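September 18, 2024

So I finally went to one of those public lectures at the technical college in Lulitz, the kind a company pays for and sends its own engineers to teach. The company was Danladi, which makes pumps, and along with the talk they were handing over a pile of training equipment to the workshop. I only went because my cousin Ngân Lý is in her second year there and she had an extra seat (and there was free lunch, let's be real).
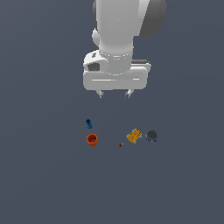 The hall holds 200 people and it was packed! The speaker had worked at the Rorkport plant her whole career, and she spent the first half hour on how people waste time walking to get stuff. She wanted us all to go home and look at our desks. I thought of a scene like the one here, an orange cup and a few little things spread out under a big pale arm, and how much reaching even five small items can mean if you do it all day long. Then she put up a floor plan from before they moved the tool racks, and one guy on the night shift was walking 800 extra steps. For washers!

After that came the handover, with a lot of handshakes and a very long ribbon. The college got 2 cutaway pumps and a test bench, and the dean said the old bench had been there since he was a student. Ngân says her class used to share it in shifts, so she was pretty thrilled.
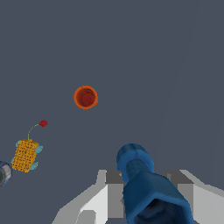

She's hoping to get on the summer placement too. They take students from three schools, Cloteck included, and last year 330 people applied, so I told her to start on the form now and not wait until March like she did with everything else in her life. She rolled her eyes at me. The form wants a letter from a teacher and one page on a problem you fixed, and she's going to write about the squeaky drill press. I said I'd read it over for her this weekend.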